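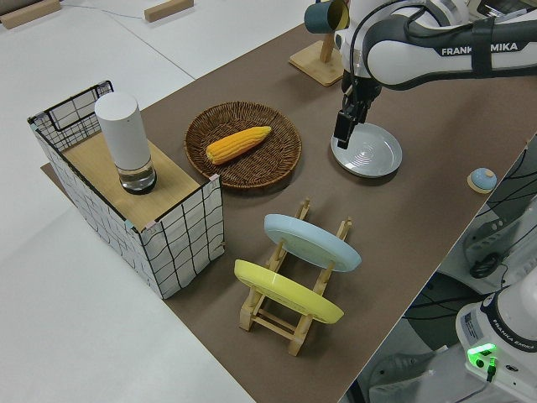 Plates in the wooden drying rack, with the mug tree and wicker tray on the same table.

Shared Kitchen Equipment: Frequently Asked Questions
Godberg Residence, Resident Services Office
Last revised Sunday, July 11, 2021

Who may use the shared kitchen equipment?
All registered residents of Godberg Residence and their overnight guests may use the equipment. Residents are responsible for anything their guests use or break.

Where do clean plates go?
Washed plates are to be stood upright in the wooden drying rack, one plate to a slot. Plates should be put away in the cabinet by the end of the evening. Bowls and pans do not belong in the rack and should be dried by hand.

May I hang my own mug on the mug tree?
Yes. Each resident may hang one mug. Mugs left behind at the end of a lease are held for 4 weeks and then donated.

What may be kept in the wicker tray?
The tray is for whole, unpeeled produce that residents wish to share, such as corn, onions or citrus. Cut or cooked food must be covered, labeled and refrigerated. Please do not rinse the tray under the faucet - wipe it with a barely damp cloth.

What are the rules for the toaster oven?
Use only metal or oven-safe ceramic dishes. The highest permitted setting is 400 degrees. Nothing may be stored on top of the oven, and the person using it must remain in the kitchen until it has been switched off. Crumbs are to be cleared after each use, once the oven has cooled. 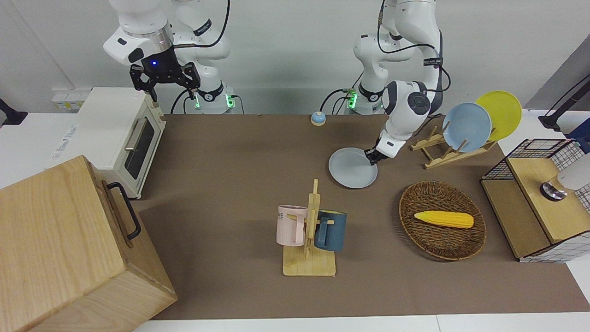 The toaster oven at the left of the work surface, beside the wall outlets.

Can plates be heated in the toaster oven?
No. The everyday plates, including the pale blue and pale yellow ones, are not rated for oven use.

May other appliances be plugged in next to the toaster oven?
Not while the oven is on. Electric kettles and hot plates should be used at the Surkia Lounge counter.

How do I report a broken or missing item?
Complete the breakage form at the front desk or write to Danuta Wróbel, Resident Services. Replacement plates are charged at cost, up to 2 per resident each term without charge. Chipped plates should be handed in and must not be returned to the rack.

Can I reserve the kitchen for a group meal?
Reservations are handled by Zdislava Šindelář in Room 196. Requests for September open once the new room assignments have been posted. The drying rack and the table must be cleared before the next group arrives.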